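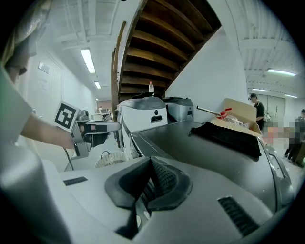

**Vasconcelos opens its meeting-free morning program to outside teams**

*Porkport, August.* Vasconcelos, the Porkport planning and training firm, is opening its Quiet Mornings program to companies outside its own client list for the first time. Teams of up to 200 people can now sign up for the full course, which helps offices and workshops set aside a protected stretch of the morning for work that needs real concentration, and (just as important, we think!) helps them keep it going once the first burst of enthusiasm has worn off.

Anyone who has run a project will know how the day tends to go. You arrive with one big thing to finish, you answer a couple of messages to clear the decks, somebody asks for a quick word, the quick word becomes a call, and by lunch the big thing is exactly where you left it the night before. People then stay late to do it, tired and a little cross. Quiet Mornings grew out of many conversations with clients who described that same day to us in nearly the same words.

The idea is a simple one. From 8:30 until 11:00, participating teams hold no meetings, and messages wait unless something is truly urgent. Each person picks one task the afternoon before and writes it down where colleagues can see it. Meetings move to the early afternoon, and they are kept shorter, with a written question at the top of every invitation so that people know what they are being asked to decide.

"We spent a long time teaching people to plan better, and their plans were lovely," said Josué Furtado, who leads the program at Vasconcelos. "Then we would visit a month later and find that the plan was still lovely and the calendar had eaten it. So we started with the calendar. I was the worst offender in our own office, I should say. I used to book calls at nine because I liked the company and the coffee, and it took me a good while to see what I was doing to everybody else's morning."

The course begins with a review of the team's shared calendar, done together and with plenty of patience, because most recurring meetings were set up for a perfectly good reason by someone who was trying to help. Each one is kept, moved, merged or retired. After that come 2 workshops, one for the whole team and one for managers, who often have the hardest time of it because so much of their day belongs to other people. A Vasconcelos trainer then stays in touch by phone through the first season, when the old habits like to creep back in.

The firm tried the approach first in its own office and then with two longtime clients, Lener and Eltent. Across both companies, the calendar reviews looked at 1081 recurring meetings. Lener chose to begin with a single department and let the others join when they felt ready. Eltent went ahead with everyone at once, and soon asked for a version of the rules to suit people who work in shifts, for whom "morning" can mean any number of things. That version is now a standard part of the course, and we are very grateful to the folks at Eltent for pushing us on it.

Teams that would like a taste before committing can request the Quiet Mornings handbook, a friendly, plainly written guide with a sample calendar, a page of suggested wording for declining an invitation kindly, and a chapter on what counts as urgent (this last one has started more lively discussions than anything else we have written). Vasconcelos has printed 1000 copies and will mail them free of charge while they last. A digital edition will follow for anyone who misses out.

Sign-up for the first open groups is under way now. Smaller teams are very welcome and may be paired with another small team for the workshops, if both are happy with the arrangement. Sessions can be held at the Vasconcelos office in Porkport or at the team's own workplace, always in the afternoon.

**About Vasconcelos**

Vasconcelos helps companies plan projects, run better meetings and make sensible use of the working day. The firm is based in Porkport and offers training for teams and managers in many lines of work.

**Press contact**

Josué Furtado, Quiet Mornings program, Vasconcelos, Porkport. Calls are returned after 11:00.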